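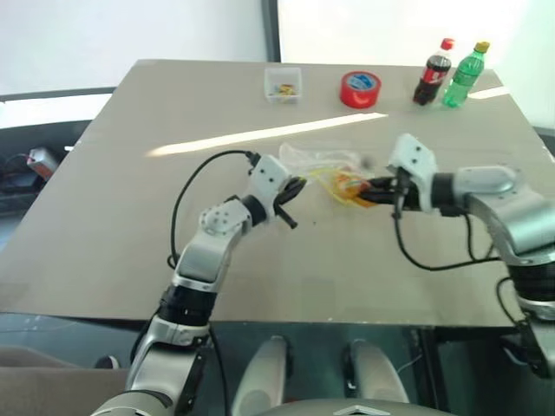
Policy stalls on clear film: depth problem or action chunking problem?
Posted by vdamgaard in Manipulation / Software

Two-arm setup, stock grippers, our own stack on top of the Mevo driver. The task is to get a snack out of a plastic bag, which a toddler can do and my planner regards as philosophy. The cola and the green soda at the back of the table segment beautifully every time. The crumpled transparent bag in the middle comes back from depth as a hole with opinions. I logged 342 rollouts in July. In 306 of them the first grasp was fine by our own criteria, and in the other 36 one arm closed on air and reported success with total confidence. So I don't think first contact is my issue. The trouble starts when the second arm has to plan against something the first arm is deforming.

Chunk length is 4 seconds. Yes, I know.

– Vibeke

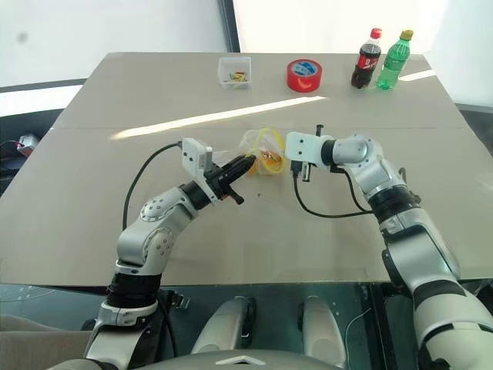 Re: Policy stalls on clear film

urkley_fan wrote:
Drop depth entirely. Train on RGB and let the network sort it out. You are feeding it a point cloud of lies and then asking why it has trust issues.

laerke_b wrote:
Disagree with urkley_fan, as is tradition. RGB only will get you a policy that loves your table at the hour you recorded it. Look at that streak of light across the surface. Move it and your policy will try to pick it up. Keep depth, but mask it: wherever confidence is low, tell the planner "unknown" and not "free space". Vakier has a flag for this in its scene server, off by default, documented in a changelog.

urkley_fan wrote:
I have shipped RGB only policies, thank you.

laerke_b wrote:
To a room with blinds.

Re: Re: Policy stalls on clear film

vdamgaard wrote:
OK, tried the Vakier flag last night. Good news: no more closing on air in the runs I did. Bad news: with everything near the bag marked unknown, the second arm now refuses to go anywhere near the first. It plans a lovely wide arc and parks. I loosened the collision margin between the two grippers, and they'll come in close over the bag again. 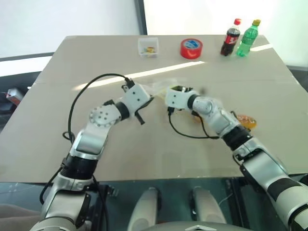 The remaining problem is timing. The left arm replans, the right arm is still executing a chunk from before the film moved, and they tug. I'm logging both action queues now with one shared clock, which I should have done in the first place.

theodorakopoulos_jr wrote:
Four seconds is your bug. Everything else in this thread is decoration. Cut the chunk to one second, blend the overlap, go home.

laerke_b wrote:
Shorter chunks will make it jitter on thin film. Ask me how I know. I'd replan both arms together when either one sees a force change, and leave the length alone until that works.

theodorakopoulos_jr wrote:
Or do the easy thing first?

vdamgaard wrote:
Doing the easy thing first, then Lærke's. One change per batch, same seed list. I'll post the queue logs for both, and urkley_fan can have the RGB if he promises to try it with the blinds open.

urkley_fan wrote:
Send it.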